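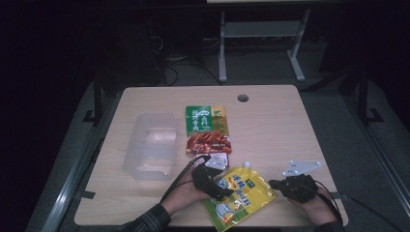 Unit 2: Flexible Packaging and Shelf Life

Reading: course pack, section 12. The Irkar problem set is due before the next lab.

A pouch laminate is specified layer by layer. The outer web carries the print, the middle web is the barrier, and the inner web is the sealant. Foil gives the lowest oxygen transmission but pinholes when creased. Metallized film tolerates flexing better and costs less.

Transmission rate is reported per unit area per day at a stated temperature and humidity. Values taken under different conditions cannot be compared directly. Total ingress also depends on pouch area, so small packs need a better barrier for the same shelf life.

Seal strength is set by jaw temperature, dwell time and pressure. Product trapped in the seal area is a common cause of leaks.

Worked case: the Miritz line fills 3000 pouches per shift. Find the reject rate if 511 fail the burst test. Show units.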